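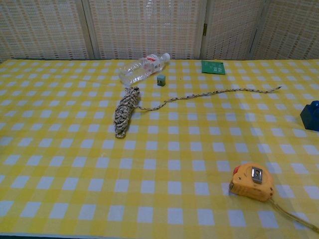
Geltdale gingham tablecloth, yellow and white

I bought this cloth in December for the folding table in our hobby room. The yellow is bright and cheerful, and my rope and tape measure are easy to find on it. I washed it at 40 degrees and the colour stayed the same. The fold in the middle did not go away completely, even after ironing, so I take one star for that.

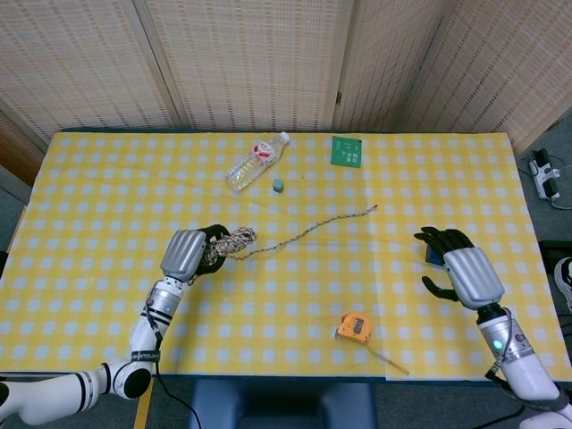

Price and delivery

I paid 21 pounds. It came in four days, well packed. I would buy it again.

Tuncay Gündoğdu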